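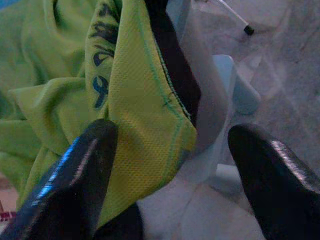
PASTVILLE WANDERERS SUNDAY SIDE
Minutes of the kit meeting, Sunday, July 15, 2018

Present: 9 players, plus the secretary, who was late and therefore got the job of writing this. Apologies from the goalkeeper and from both of last season's captains.

1. Minutes of the last meeting
Agreed as accurate, apart from the part about the corner flags, which remains in dispute.

2. State of the shirts
The green shirts were gone through on the table. The mesh has held up better than the defence. Navy lettering to be checked shirt by shirt for peeling, and anything suspect put to one side. It was pointed out that shirts bunched into a heap get folded across the lettering, and that this has been pointed out at every kit meeting the club has had. The meeting agreed with itself once more.

One member asked whether the shade is officially lime or officially yellow. The order form from Holub says "citrus". No vote was taken.

3. Folding
A long item. Two methods were put forward: sleeves in and fold in three, or roll it like a sleeping bag. The rollers said rolling saves room in the bag. The folders said the rollers' shirts look as if they have been slept in. Folding carried by 5 votes to 4, the secretary not being asked.

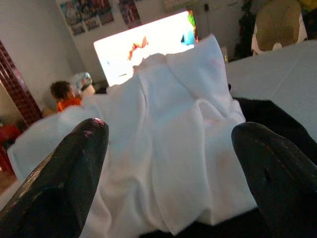 It was further agreed that anything white is to be kept in a separate pile and washed on its own. Members will remember the pink socks at Gollov. The Gollov side certainly do.

4. Washing rota
Cool wash, no softener, inside out. Drying on radiators is not banned but is frowned upon. The rota will run by squad number, starting with 3 and then 11. Number 11 objected that he did it in spring. Number 11 was reminded that he returned it in summer.

5. New kit
Holub have quoted £38 a shirt with lettering. There was a silence. Irari may be cheaper but want the whole order at once and the money up front. Secretary to ask both again, in a more pleading tone. In the meantime, the present shirts go another season, and loose hems are to be sewn by whoever is inside them.

6. Bags
Clean kit to travel in the big holdall. Carrier bags are not a system. Boots are never to go in with shirts, however clean their owner believes them to be.

7. Any other business
A request for a club tracksuit was noted and laughed at. The corner flags were raised again and deferred to the next meeting.

Actions
Lettering check: all present, before the first friendly.
Prices from Holub and Irari: secretary.
First wash: number 3.
Corner flags: see item 1.

Meeting closed when the biscuits ran out. Next meeting to be held before the end of July, date to follow by text.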